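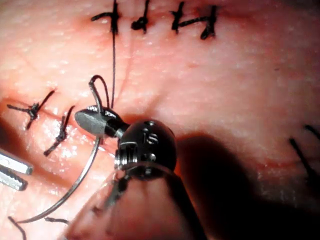

宏观经济学导论 第4讲 通货膨胀与价格指数 课堂笔记（整理稿）

上课前先把上次欠的一点补完：名义量和实际量。名义=按当期价格算，实际=按基期价格算。作业里好多人把两个搞反，这次不扣分，期中要扣。

一、什么叫通货膨胀

一般价格水平的持续上升。注意两个词：“一般”，“持续”。
猪肉涨价，单独一样，不算。
台风过后菜价跳一下又回来，不算。
房租、交通、食品、理发一起往上走，走了好几个季度，算。

通胀率 = (本期指数 − 上期指数) ÷ 上期指数 × 100%
分母是上期！不是基期。每年都有人写错。

反过来叫通货紧缩（deflation）。通胀率下降但还是正的，叫反通胀（disinflation），价格还在涨，只是涨慢了。这两个英文词长得像，考试喜欢拿来混。

二、CPI 怎么编

步骤：
定篮子 → 查价格 → 算篮子总花费 → 选基期 → 算指数 → 算通胀率

板书例子，设一个小镇 Liltcombe，居民只买面包和车票。篮子固定：面包 4 个，车票 2 张。

基期：面包每个 10，车票每张 30
篮子花费 = 4×10 + 2×30 = 100
第二期：面包每个 15，车票每张 45
篮子花费 = 4×15 + 2×45 = 150

指数：基期 = 100，第二期 = 150
通胀率 50%。数字夸张，为了好算。

第三期自己算：面包 15 不变，车票 60。答案：篮子花费 180，指数 180，通胀率 20%（用 150 做分母，得 80% 的回去看第一节）。

篮子的数量一直不变，变的只有价格。这种用基期数量做权重的叫拉氏指数（Laspeyres）。用当期数量的叫帕氏指数（Paasche），GDP 平减指数属于这一类。

三、CPI 的毛病

1 替代偏差。车票贵了人会改骑车，篮子里还是 2 张。所以高估生活成本。
2 新产品。篮子更新慢，新东西进来的时候往往已经降过一轮价了，前面那段降价没记到。
3 质量变化。同样的价钱，洗衣机比以前省水，等于便宜了，但是指数不一定看得出来。统计部门会做质量调整，调多少有争议。
4 篮子是平均的篮子。租房的学生和有房的退休老人，花钱结构差很远，各人感觉的通胀和公布数对不上，很正常。

前三个方向大体一致，都是偏高。第4个没有固定方向，别一起写成“高估”。

四、CPI 和 GDP 平减指数

范围：CPI 只看消费者买的；平减指数看国内生产的全部最终产品，包括机器设备、政府购买。
进口：进口手机涨价，CPI 动，平减指数不动。
出口：本国造的挖掘机卖到国外，涨价，平减指数动，CPI 不动。
权重：CPI 固定篮子，平减指数每期跟着产量变。

课上问过的题：Huvimstead 的油全靠进口，油价翻倍，哪个指数涨得多？CPI。平减指数只受间接影响（国内运费等成本传导），先不考虑。

五、核心通胀

去掉食品和能源以后的通胀。为什么去掉：波动大，受天气和国际行情影响，容易盖住趋势。
不等于说食品能源不重要。老百姓天天买的就是这个。央行看核心，看的是后面往哪走。

六、用指数换算不同年份的钱

公式：今天的钱 = 当年的钱 × (今天指数 ÷ 当年指数)

例：Kobzar 纺织厂基期月工资 1,000，现在指数 150。
1,000 × 150 ÷ 100 = 1,500
工资涨到 1,500，购买力刚好持平。涨到 1,400 名义上多了 400，实际上少了。反过来算实际工资：1,400 ÷ 1.5 ≈ 933，低于 1,000。

指数化（indexation）：合同里写明按 CPI 自动调整。养老金、部分工资合同、有的房租。好处是不用每年谈；坏处，如果 CPI 本身偏高，调整也跟着偏高，而且会把过去的通胀带到以后去。

七、实际利率

实际利率 ≈ 名义利率 − 通胀率
存款利率 4%，通胀 2%，实际 2%。
存款利率 2%，通胀 4%，实际 −2%，钱放着在缩水。

事前和事后要分开。签合同的时候用的是预期通胀，到期结算看的是实际发生的通胀。实际通胀比预期高：借钱的人占便宜，放贷的人吃亏。低了就反过来。
费雪方程：名义利率 = 实际利率 + 预期通胀。下一讲还要用，先背下来。

八、通胀的成本（讲得快，自己看书补）

皮鞋成本：老跑银行，少拿现金。
菜单成本：改价签、改目录、通知客户。
相对价格扭曲：有的价改了有的没改，信号乱。
税收扭曲：名义利息要交税，实际没赚那么多。
计量单位变来变去，算帐麻烦。
未预期到的通胀：财富在借贷双方之间乱分配。最后这条最重要，前面几条预期到了也有。

常见误解：“通胀让大家都变穷”。工资也是价格，也会跟着涨，问题在跟不跟得上、谁先谁后。简答题只写“东西贵了所以穷了”给不了几分。

作业
1 Vuvmont 居民只消费大米和电，篮子自己设，给出三期价格，算各期指数和两个通胀率。写出步骤，只写答案的不给分。
2 用同一组数据，让第三期数量也变，再算一个帕氏指数，和上面比，解释差在哪里。
3 名义利率 4%，预期通胀 2%，结果通胀是 4%。事前、事后实际利率各多少？谁吃亏？

写在纸上交，下次课前放讲台。期中在十月，范围到下一讲货币为止，可以带计算器，手机不行。
第二节的例子讲义旧版把车票价格印错了，以这份的为淮。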